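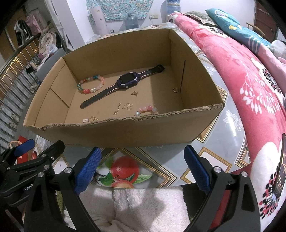 Workshop tips: getting your picking software to behave around small, shiny, tangled things

By Berwyn Powell

Readers of the Zirdale workshop page keep asking for the robot equivalent of "how do I get candle wax out of a tablecloth." The question I get most is why a perfectly good planner falls to pieces when you ask it to tidy a box of trinkets. These are the fixes I use at my own bench. Some are dull. The dull ones work best.

Get the depth camera off gold
A thin chain is mostly holes, and the metal part throws light wherever it likes. Depth comes back as confetti. Stop asking for it. Segment the chain in the color picture, take the height of the box floor from the cardboard next to it, and plan the grasp against that. Cardboard is a lovely surface to measure. It has never once pretended to be a mirror.

Fit the floor before you fit anything else
Run your plane fit on the box floor first and store it for the whole job. If somebody bumps the box, fit again. Box floors sag, so allow a little tilt. Mine refused anything that wasn't dead level for most of April, and I blamed the gripper, the cable and the weather, in that order.

Treat the walls as taller than they are
Torn edges and old creases make a mess of collision models. Draw each wall as a plain slab, up to its highest point, and add 12 millimeters. You will lose a few clever approach angles. You will also stop shaving bits off the box.

Big things first, unless they're sitting on small things
A watch with its strap stretched out is an easy pick and a terrible broom. Have the planner check what lies beside the strap before it closes, and lift straight up for the first 25 millimeters before moving sideways. Tineke Goossens wanted me to mention that her version drags slightly to the left first "to loosen things." Hers also flings hoop earrings.

Beads are one object
Your detector will want to report every bead on a bracelet as a separate treasure. Merge anything of similar size that sits in a curved line and touches its neighbor. After that, aim for a stretch of beads that lies fairly straight, and close slowly. In Hutunico the closing speed is under Motion, then Advanced, then a second Advanced, for reasons best known to the people who wrote it.

Mask the tablecloth
A busy printed cloth is full of things that look worth picking up. I lost an evening to a planner that was devoted to a printed flower. Crop everything outside the box before detection runs, and do it with the box corners, so the crop follows when the box moves.

Log the refusals
Everybody saves the failed grasps. Save the ones the planner declined to try as well, with the reason in plain words. Out of 320 attempts in my last long session, the refusals told me more than the drops did. Most said "no valid approach" and meant "wall."

Set a timeout and mean it
I give the planner 300 milliseconds per item. If it can't decide, it moves on and comes back later, by which time the neighbors have often gone and the problem is easier. Milan Wuyts lets his think as long as it wants. He brings a book.

Keep the old settings file
Name it with the date and one honest word. My folder has "jumpy," "timid," and "why." I have gone back to "timid" twice.

Next time: socks, and the question of which end is the front. If you have a fix for telling a clasp from a charm, send it in. Mine is still a list of exceptions with a short program attached.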